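Progress report to the Mundard small grants desk
Tuesday, August 29, 2023

The Zestunard arm still lives mostly in simulation, where it can't dent anything we rent. Of the $2976 you gave us in February, 44 dollars are left, and the motor supplier has its eye on those. The workbench task is now set up in software: a white table, a green pad, a bowl and something to pick up. A red ball in the bowl is this month's opponent.
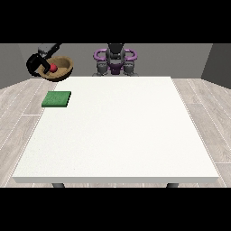 Girkside Shared Workshop / Robot Build Group

Reaching into the bowl took 15 rewrites of the wrist code, most of them by the person who wrote the bug. We've kept the purple parts on the body, since changing the color was the one thing every member had an opinion on.

Tilting an object over the bowl is the second task.

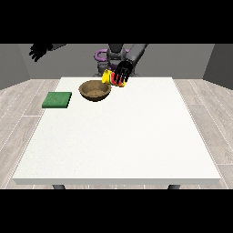 Finger timing is the sore spot. The hand closes well enough at half speed, and at full speed it has moods. We would like 3 more weeks on this before cutting metal, and the Baysal gearboxes are back-ordered anyway. Receipts are attached, including the one with coffee on it.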